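Chapter 11
Extraction: Moving Solutes from Solid to Liquid

Polyxeni Vrettos and Themis Tzanetos

Extraction is the removal of a soluble substance from a solid by contact with a liquid. Sugar is drawn from sliced beets in this way, oil from crushed seeds, and flavor from dried leaves. The solid is called the feed, the liquid is called the solvent, and the liquid that leaves with the dissolved substance is called the extract.

Three steps take place in order. The solvent enters the pores of the solid. The solute dissolves. The dissolved solute then moves outward through the pores and into the bulk liquid. The slowest step sets the rate of the whole process. In most plant materials this is the third step, and grinding the feed shortens the path that the solute must travel.

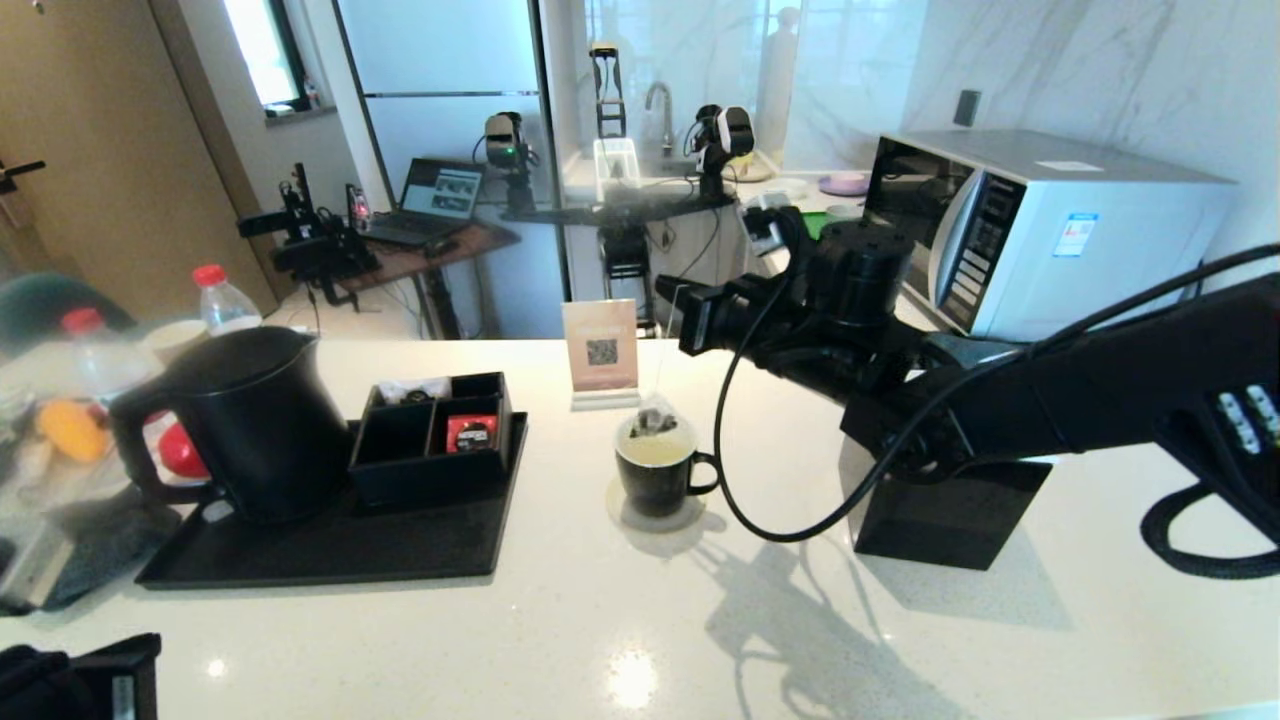 11.1 Contact Time and Concentration

Consider a batch in which 30 g of dried leaf is placed in 960 g of water. The concentration of solute in the water rises quickly at first, while the difference between the solid and the liquid is large. As the difference falls, so does the rate. At equilibrium no further net transfer occurs, and a longer contact time gives no increase in yield.

A porous bag adds a second resistance in series with that of the leaf. Its effect is small when the mesh is open and the liquid moves freely through it. It becomes important when the leaf swells and packs tightly against the wall.

Stirring acts only on the liquid film outside the solid. Problem 4 asks the reader to compare a stirred and an unstirred batch of 400 g.

Related chapters
Chapter 9: Drying of Solids
Chapter 10: Filtration
Chapter 12: The Drakos Column
Case study: Seed Oil at the Hokham Works

Shares 11 | Comments 0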